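4.2 Loose wrapping in table service areas

The second group of episodes comes from the lounge at Drolavside, where small table items are kept in cups and trays between the seats. Of the 1,374 handling episodes in the full set, 300 were coded for this site. Coding was done by Bo-ram Sun and Halyna Chornovol, working from the scheme in Section 3. An episode starts when a hand closes on an item and ends when the item is let go or passes out of view. Wrapping is coded as an item in its own right, even when it is only being moved out of the way.

We kept the coding of wrapping separate from the coding of its contents for a practical reason. In the pilot at Clemstead the two were merged, and this hid most of the time people spent with an empty film or bag in their hands. Film is light and shows very little against a polished surface, so coders tended to pass over it. The revised scheme asks for the state of the film (flat, crumpled or hanging), the grip, and the nearest fixed object. The last of these was added late. It matters most in open parts of the lounge, where no table is close by.
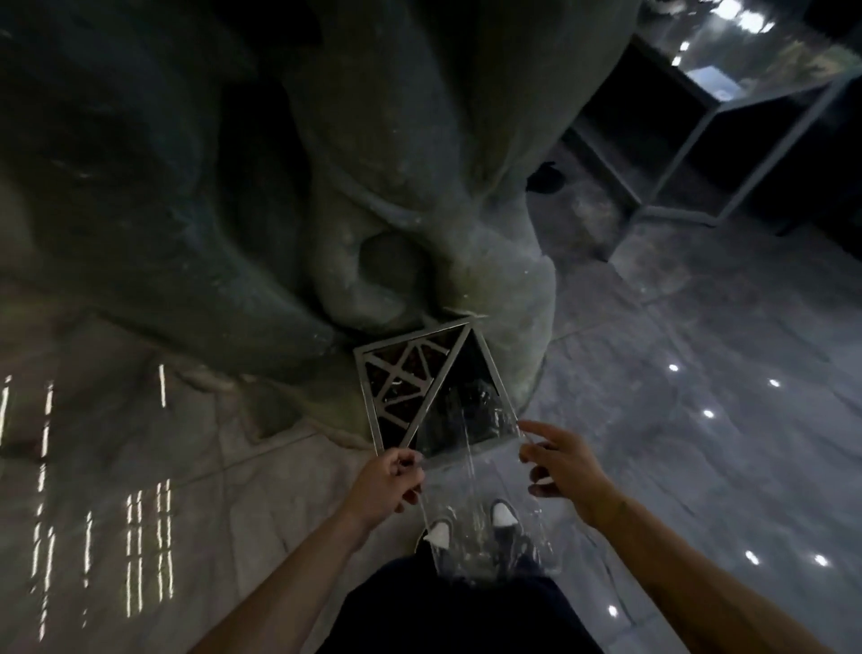 Figure 5. A wrinkled clear plastic sheet held in both hands near a small metal-framed pyramid at the foot of a large sculpture. Coded "hanging"; nearest fixed object, pyramid.

Episodes in the seating booths raised a different problem. The tables are long and narrow, and the film and the items in the cups are often handled within the same few seconds, one in each hand. The coders first treated these as single two-handed episodes. After a review by Young-sook Bang they were split into 2 records with a shared start time. Splitting raised agreement on grip but lowered it slightly on end time, mainly where one hand let go well before the other.

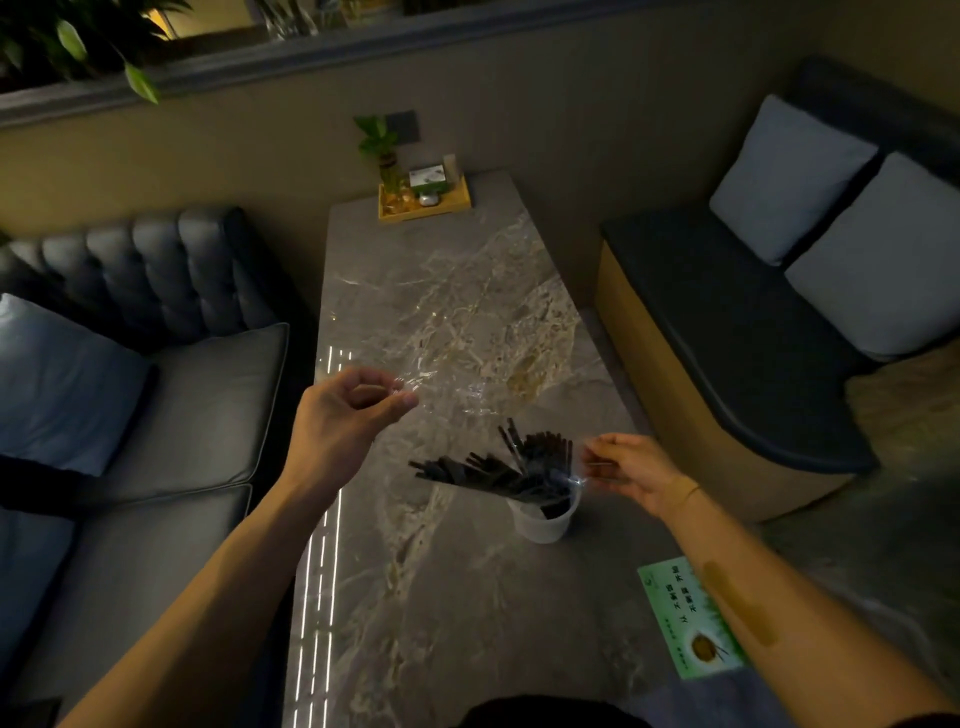
Figure 6. Split record at a booth table. The left hand pinches clear film while the right hand holds a thin strip near the top of the dark sticks in the cup. A printed green card lies close to the right edge.

Bundled items needed a rule of their own. Sticks and straws are rarely moved one at a time when a cup is being filled or adjusted, and counting them from above gave poor agreement. We therefore record a bundle as one item and note whether one or both hands are on it. The cup is recorded as the target when the bundle is above it, with no judgment made about direction – a bundle being lifted out and a bundle being put in can look the same at a given moment.

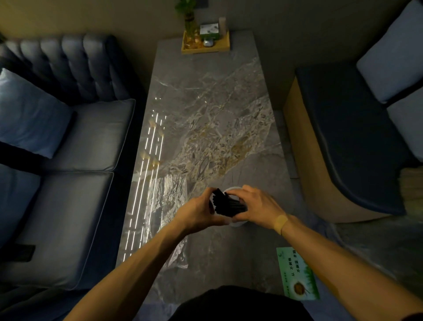

Figure 7. Bundle held in both hands above a round white cup. A crumpled clear bag lies on the left side of the table, and a small wooden tray with a plant in a glass vase stands at the far end.

Objects that stay on the table were entered once per booth as background. These include trays, vases and printed cards. Cards caused more trouble than expected. They slide easily on marble, they were sometimes left partly over the table edge, and a sleeve or forearm could cover them for most of an episode. Kiri Lowther suggested coding a card as "disturbed" only when its position changed between the start and end of an episode, and this rule was applied to the Drolavside records in a second pass. It was not applied to the Clemstead pilot, so the card figures for the two sites should not be compared.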